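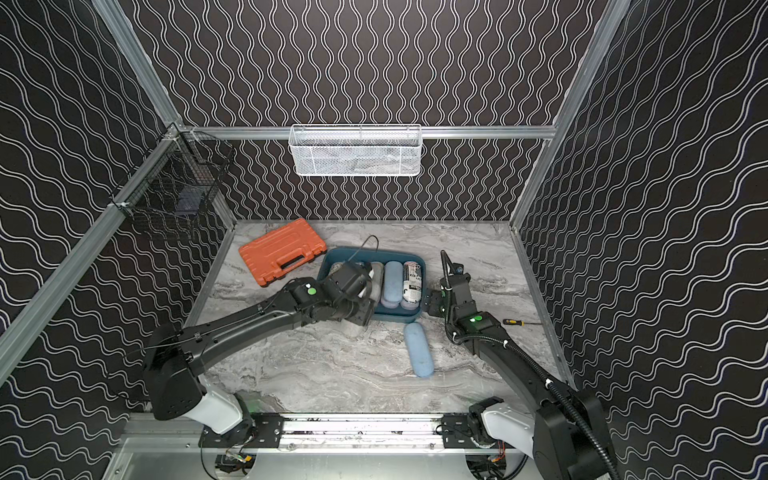
The blue tray, early evening, with one glasses case still outside it.

April, later than I meant to be up.

I have never believed in trays. My sister-in-law swears by them, and so does the woman whose newsletter Lorna Cabrera keeps forwarding to me, and the idea is always the same: put the small stuff on a tray and it stops being a mess. I say it's a mess with a rim. But I said I'd look at it fairly, so I'm writing it down fairly.

The tray is teal, rounded at the corners, with enough of a raised edge that things don't roll off. Fine. Into it go a light blue glasses case, standing on its long side, then the lavender-gray one, then the white can at the right-hand end. The beige-gray thing gets the left end. And already there's an argument, because the second light blue case is lying on the table in front. Maybe it would go in if you stood it up like its twin. Maybe you'd be shoving the can over to do it. I measured nothing and I'm not going to.

Why so many cases for glasses? I own 2 pairs and can find one of them. Lorna says you keep a case in every place you might take your glasses off, which sounds sensible until you think about it for the length of a bus ride from Lirstead. Then you have cases everywhere and glasses nowhere.

The orange carrying case I have no quarrel with. It has a lid and a black handle, and it sits at the back left of the table at a bit of an angle, minding its business. If somebody asked me how to store small things I'd say get one of those and close it. You can't close a tray.

The baskets I'm less sure about. There's a white wire one on the back rail and a black one on the left wall, held up with little white clips. I'll admit they get things off the tabletop. But mesh is a poor choice if the point is to stop looking at your clutter, and those clips wouldn't have my trust with anything heavier than gloves. The black one against those wavy lines I could hardly make out. I suppose you'd get used to it.

Lorna called after supper and asked what I thought. I told her the marble pattern was nice, gray on gray, and probably good at hiding crumbs. She said that wasn't what she'd asked. She wants me to try a tray on the hall table for 4 weeks — keys, mail, glasses, the lot — and report back. I said 2. We left it there.

Need stamps. Also call Enriquez about the gutter before it rains again.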